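Week 9 notes: Grasp closure on thin stock

Revised December 10, 2025

Carry over from last week: the planner hands the controller a pre-grasp pose, an approach vector and an aperture. All three are expressed in the tool frame. If your group is still sending aperture in encoder ticks, fix that before the lab.

1. Where the planner stops

In Trirkico the planner is responsible for everything up to the pre-grasp pose. Closure belongs to a separate node, Daza, which runs its own loop and doesn't ask the planner for anything once it has started. The split matters for timing. The planner may take up to 195 ms to return a path, and a closing finger can't wait that long for a correction.

Daza subscribes to the wrist camera and the motor current. It publishes finger position and a state flag: OPEN, CLOSING, CONTACT, HELD or FAULT. Your code should branch on the flag and ignore the raw position until HELD.

2. Thin objects

A thin rod is awkward for three of the modules you have written so far.

Segmentation. At the default mask resolution a narrow stalk can break into pieces. The connected-components step then keeps the largest piece and throws out the rest, and the centroid moves accordingly. Use the line-fit option in Erine and take the grasp axis from the fit. Leaves should be masked out before fitting; they pull the line sideways.

Depth. Returns from a narrow surface mix with returns from the table behind it. Take the table plane as known, add half the object's diameter, and use that for the grasp height. Clear glass nearby will also give bad depth, so exclude it from the plane estimate.

Contact. A light plastic object lying loose will slide before the current threshold trips. Lower the threshold or centre the fingers first. Centring is the better habit, as a low threshold gives false contacts from gearbox friction.

3. Centring error

Let e be the signed offset between the midpoint of the fingertips and the fitted axis, measured along the closing direction. The controller shifts the wrist by -k·e each cycle until |e| is inside tolerance, then closes. Start with k = 0.4. Higher gains oscillate with the camera latency on the Trernen arms.

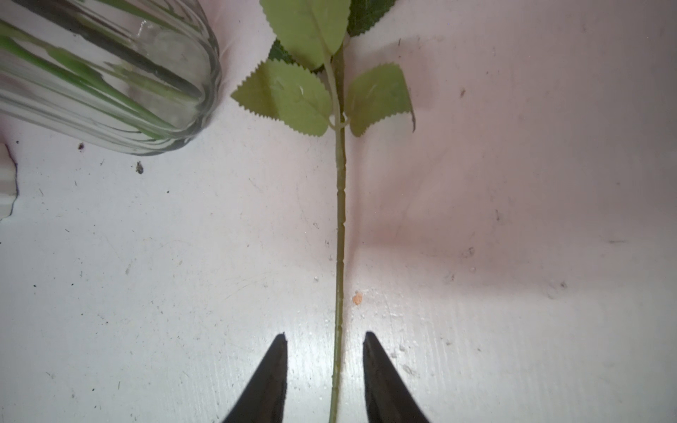
A comment on the July version of these notes argued that centring is wasted effort with a compliant wrist — let the first finger touch, and the wrist will give until the second one arrives. The wrists in our lab are stiff, so the point doesn't carry over directly, but groups using the simulator may set compliance on and compare.

4. For the lab

Log e, motor current and the state flag for 14 closures, with the stem turned to a new angle each time. Set the log buffer to 1,000 samples. Submit the plots with axes labelled in SI units, along with your tolerance value and how you chose it.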